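From: Kerubo Owino
To: makori-users
Date: 30 September 2018
Subject: Re: [makori-users] Zipper episodes: segmentation and grasp labels

Thaís Frota wrote:

> We have finished importing the zipper set into Fluvstead and I have
> three questions before we train on it.
>
> 1. The episode boundaries look inconsistent. Some start with both
> grippers in the air, some start with one already on the fabric. Is the
> start marker set by the operator or by the software?
>
> 2. The width signal on the right gripper never reaches zero when it is
> holding cloth. We have been treating anything under the close threshold
> as "grasped", and that gives us a lot of false negatives. What
> threshold did you use?
>
> 3. Would you object to us dropping the head view? It doubles the
> storage and our policy only takes the two wrist views.
>
> Thaís

Thaís,

Taking these in order.

1. The start marker is set by the operator with the foot pedal, and the software does not check it. The written procedure says to press the pedal with both grippers open, one on each side of the bag and clear of the cloth. Two of our operators pressed it late during the first week. Those episodes are valid as motion but the approach is missing. You can find them by looking at the distance from each gripper to the board at time zero. If either one is already at board height and the width is falling, the pedal was late. I would keep them for training the pull and leave them out of anything that has to learn the approach.

The correct starting position is both hands level, jaws toward the lower corners, bag flat on the board with the zipper running left to right.
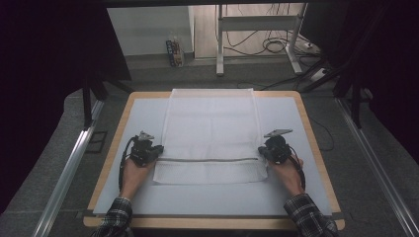 The bag should not be pulled square before the pedal is pressed. We tried that in the pilot and the resulting policy would not start unless the cloth was as flat as it had been in training. Leave the wrinkles in. Between episodes the operator picks the bag up, shakes it once and lays it down again, and small differences in angle are wanted. The only thing to fix by hand is a corner folded under, as the approach then has no corner to aim at.

The end marker is also the pedal, pressed after both grippers have opened and lifted. If an episode ends with one gripper still closed, treat it as an abort. The full set has 2,000 episodes, of which 437 carry the abort flag. The flag was added by hand during review, so trust it over the pedal.

2. We did not use a fixed threshold, and I would advise against one. The width at contact depends on what is between the fingers. One layer of mesh compresses to almost nothing. A corner has two layers plus the seam, and sometimes the end of the zipper tape as well, and the fingers stop noticeably wider. The linkage also has some play in it, so the same corner gripped twice will not read the same.

What works for us is the rate of change. Low-pass the width, find where the closing speed drops below the noise floor while the trigger is still pulled, and call that the grasp. The filter window in the Grorkeser tool is 12 samples. Shorter windows pick up trigger tremor and longer ones put the label late enough to matter. Hold the label until the width rises again, and ignore any single-sample spike.

For checking, use the wrist view. The case your threshold is missing is the corner hold, where one gripper clamps the corner near the end of the zipper so that the other has something to pull against.
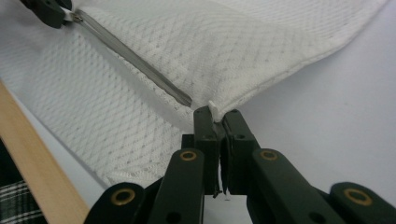
Wrist view, corner pinched between the fingers, zipper closed along its visible length.

If the corner is held too far in, the fingers sit on the zipper tape and the slider jams against them at the end of the stroke. If it is held too near the edge, the cloth slips out under load. Both errors are visible in the wrist view well before they show up in the width signal. Our reviewers look at one still per episode taken half a second after the grasp label, and that has been enough to sort them.

One more point on labels. Do not infer which hand holds and which hand pulls from the first contact. Some operators touch the cloth with the pulling hand to steady it and then let go. Use the longest continuous grasp as the hold.

3. I would keep the head view, at least in the archive. The policy may not need it, but review does. From the wrist alone it is hard to tell whether the bag has slid on the board or the hand has moved, and the pose track does not settle the question when the tracker loses lock. We rejected a number of episodes on that basis alone. If storage is the problem, drop the head view to a lower frame rate. Frame 3,620 onward in the long calibration recording can also go, as the rig was idle by then.

Two smaller items. Route the cables down past the wrist before starting a session. If one crosses in front of the jaws it drags on the mesh and the operator compensates without noticing, and that motion goes into the data. Also, the Filtberg exporter writes the left and right wrist streams in the order the devices were plugged in. Check the serial numbers in the header and do not rely on the stream index.

I plan to rerun segmentation with the rate-based label in October and will post the diff here. If you have already fixed labels by hand on your side, please send me the episode list so that I do not overwrite them.

Kerubo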